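Left gripper on two-arm bench cell closes late after cable swap

Posted in Small Robots & Cells

drokum_bench
We have a two-arm table cell at our shop in Duvik. In March I replaced the cable that runs to the left gripper. The old one had a bad spot near the wrist. The gripper has worked since then, but it closes late on some picks and sometimes pushes the part before it gets hold of it. The right arm runs the same program and is fine. I have homed both arms 2 times and checked the supply. Is this the cable, or do I need to look at the fingers?

Kopecký fan
Had this too. Replace the gripper.

Bořivoj Oravec
Don't replace anything yet. Does it happen in every position or only with the wrist turned? If it is only with the wrist turned, the cable is too short or tied too tight. Power off, loosen the ties, and turn the wrist by hand through its full range. The cable should never go straight. Leave a loop at the wrist and tie it again lower down on the arm.

Then check the screws on the finger bracket. On ours they back out after almost 600 cycles if you don't use thread locker. If a finger rocks when you push it sideways, that alone will move a part.

Védís Hallgrímsson
Agree with Bořivoj on the cable. I would also redo the finger zero. We do it at Destberg after any work at the wrist. Open the gripper, bring it in low over one end of the part at slow speed, stop, and look at the gap under the lower finger. Keep the other arm in the same program but back from the part, so you only change one thing.

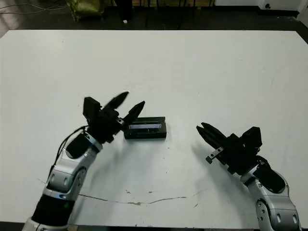 Left gripper open, lower finger just above the end of the part. Note the cable loop by the left wrist.

Save the new zero, then run 32 picks at low speed before you go back to normal. Write down which ones are late. If they are all at the same wrist angle, go back to the cable.

Last edited 6/5/23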